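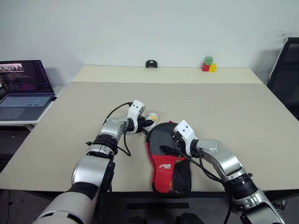
Tidix Two-Arm Tidying Service: Frequently Asked Questions

Last reviewed Mar 6, 2026

This page answers the questions most often put to us by organisations considering the Tidix service. It applies to new and renewing agreements. Customers on an earlier agreement should refer to the terms supplied with it.

General

What is Tidix?
Tidix is a two-arm tabletop robot supplied with setup, training and support by Cliltel. It is intended for handling everyday items of mixed shape and softness, such as footwear, bags, sports equipment and small toys. The service is offered to schools, leisure centres, lost property offices and research groups.

Is Tidix sold or hired?
Both arrangements are available. Hire agreements run for a minimum of 40 weeks and include all servicing. Purchased units carry a warranty of 60 weeks, after which a service plan may be taken out separately.

Who is responsible for the service?
Gerrit Oosthuizen is Head of Customer Services. Technical matters are dealt with by the Handling Team at our Gikinholm office, led by Yolandi Khumalo.

Items and tasks

Which items can the robot handle?
Each unit is supplied with a standard item library holding 3746 entries. The library covers slippers and light shoes, fabric and mesh bags, bats and paddles, balls, blocks and other small household goods. Customers may ask for further items to be added. An item not in the library may still be picked up, but we do not guarantee the result.

Why does the robot need two arms?
Soft items change shape when they are lifted. A bag, for instance, usually has to be held at one side while the other is opened or folded. Rigid items can often be handled with one arm, and the second is then free to steady the item or move to the next.

What is the weight limit?
The limit is 1000 grams for each arm. Items above this weight must not be placed within reach of the robot, even where both arms would be used together.

Are there items the robot must not be given?
Glass, blades, open liquids, medicines and live animals are excluded under all agreements. Food may be handled only in sealed packaging.
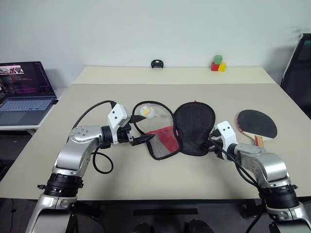
How are new items added to the library?
The customer sends us three samples of the item, together with a completed Item Request form. The Handling Team guides the arms through the task by hand control, records each attempt and tests the finished routine before release. Samples are returned at our cost.

Installation and supervision

What does the customer need to provide?
The customer should provide a level table fixed in position, a mains socket and a separate surface for the control laptop. Tables must be no less than 60 cm deep. A pale, matt tabletop is preferred, as strong reflections can affect the cameras.

How long does installation take?
Installation is normally completed within one working day. Staff training takes place on the following day and is led by Sizwe Mokgethi or another approved trainer.

May the robot be left to work alone?
A trained member of staff must be in the room whenever the arms are powered. Members of the public must be kept outside the marked working area.

Data and records

Does the system record people?
The cameras are directed at the work surface, but hands or passers-by may occasionally be recorded. Recordings are held on the control laptop for 40 days and then deleted, unless the customer has agreed in writing to share them for library work. Requests concerning recordings should be addressed to Guangming Lei, Data Protection Lead.

Charges and support

How can a trial be arranged?
Trials may be held at our Gikinholm office or at the Ngcobo demonstration room. Customers are invited to bring their own items, subject to the exclusions set out above. Bookings are handled by Hiếu Tôn. There is no charge for a first trial.

What happens if a unit develops a fault?
Switch off the arms at the main control and report the fault through the customer portal. Hire customers will be offered a replacement unit where a repair cannot be made on site.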